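Filed under: Home & Storage, Small Spaces, Photo Galleries

The white box gets its own gallery

I've had a lot of messages asking which box I keep going on about, so fine, the box gets a page! It's a white plastic one with a lid that latches and a skinny black handle, and it has been my favorite piece of storage since March. I bought 5 of them from Pimitz when we moved into the Flarkwood apartment (37 steps up, no closet in the hall, don't get me started) and I've stopped looking at any other kind.

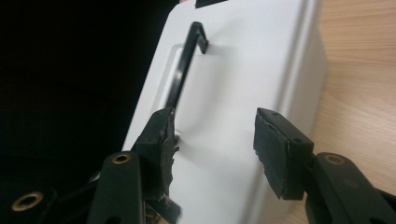 The handle up close, with the shallow recessed pocket it runs across. I love how plain the rest of it is.

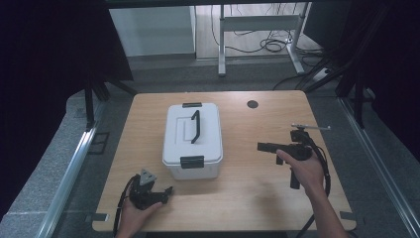

On the light wood table, lid shut. Two black latches, one on each side, and the handle folded across the top.
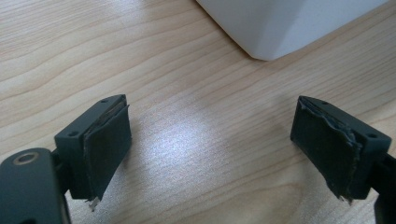
Mostly wood grain, with a corner of white up at the top. I do love that grain, all those wavy lines.

Now, what goes in them. One is sewing stuff, one is chargers and the cords I'm scared to throw out, one is birthday candles, tape and gift tags, and the other two keep changing. Last week one of them was all seed packets, and before that it was paint brushes. I put a strip of masking tape on the short end and write on it with a marker, and when the contents change I just peel it off and write a new one.

They stack pretty well on the Tolumel shelf in the bedroom, though I wouldn't go higher than three. The shelf is 18 inches deep and the boxes fit with a bit of room behind, where I've been hiding the wrapping paper.

I'm doing the bathroom next, and I've got my eye on the Collado baskets for towels if they ever come back in stock.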